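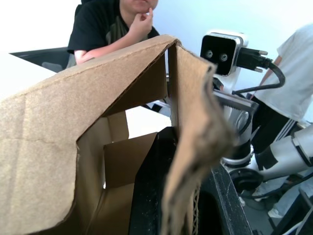
골판지 상자

골판지 상자(영어: corrugated box)는 물결 모양으로 성형한 골심지의 한쪽 또는 양쪽에 평평한 라이너지를 붙인 판지로 만든 포장 용기이다. 제품의 운송과 보관, 이사, 사무용품 정리 등에 널리 쓰인다. 겉면은 대개 연한 갈색이며 표면에 광택이 없다.

구조

가장 일반적인 형식은 네 개의 옆면과 위아래 각 네 장의 날개로 이루어진다. 마주 보는 안날개 두 장을 먼저 접고 그 위로 겉날개 두 장을 덮어 테이프나 철침으로 봉한다. 날개와 몸체의 경계에는 눌러서 낸 괘선이 있어 접는 위치가 일정하게 유지된다. 골의 높이에 따라 A골, B골, E골 등으로 구분하며, 두 겹의 골을 겹친 이중 양면 골판지는 무거운 물품에 사용한다.

손상

골판지는 골과 나란한 방향의 압축에는 강하지만 습기와 반복적인 접힘에는 약하다. 날개가 찢어지면 단면에 골심지 층이 드러나고 가장자리가 보풀처럼 일어난다. 옆면에 구멍이 나거나 모서리가 눌린 상자는 적재 강도가 낮아지므로 아래쪽에 쌓지 않는다. 포장업체 할리데이(Halliday)의 창고 지침은 상대 습도가 68퍼센트를 넘는 곳에서 상자를 40일 이상 보관하지 않도록 정하고 있다.

재사용과 내용물 정리

사용한 상자는 다시 포장하기 전에 내부의 먼지와 부스러기를 제거한다. 전자 기기처럼 표면이 긁히기 쉬운 물품은 개별로 감싸고, 납작한 물품을 세워서 넣을 때에는 사이에 판지나 완충재를 끼운다. 에반겔리아 키리아키디스는 보관 안내서 《투사르》(Tusar)에서 찢어진 날개를 안쪽에서 덧대어 보강하는 방법을 소개하였다. 같은 책은 보강한 상자를 가벼운 물품의 단기 보관에만 쓰도록 권한다.

폐기

재활용할 때에는 테이프, 송장, 철침을 떼어 내고 납작하게 펼쳐 묶는다. 기름이나 음식물이 스며든 부분은 잘라 내어 따로 버린다. 회수된 골판지는 물에 풀어 섬유로 되돌린 뒤 골심지와 라이너지의 원료로 다시 쓰인다.

같이 보기

판지
완충재
폐지 재활용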